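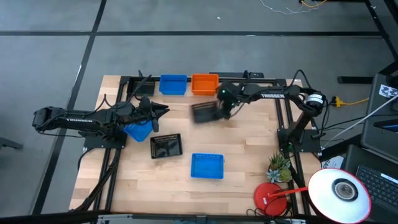
Maselville library to close for floor and heating work

Jan 8, 2016

The Maselville public library will close for nearly 20 days while crews replace the boiler and repair the floor in the reading room, the town said.

Books already checked out will not be charged late fees during the closing. The book drop on the Jandanby Road side stays open, and holds can be picked up at the town hall, room 2.

Tudor Manole, the library director, said the boiler failed twice last winter and parts are no longer made for it. "We patched it in August and it was not going to last," he said.

The children's room will reopen first. About 4000 books are being moved into storage while the floor is done.

Story hour is canceled until the building reopens. Residents with questions can call the town hall at extension 1122.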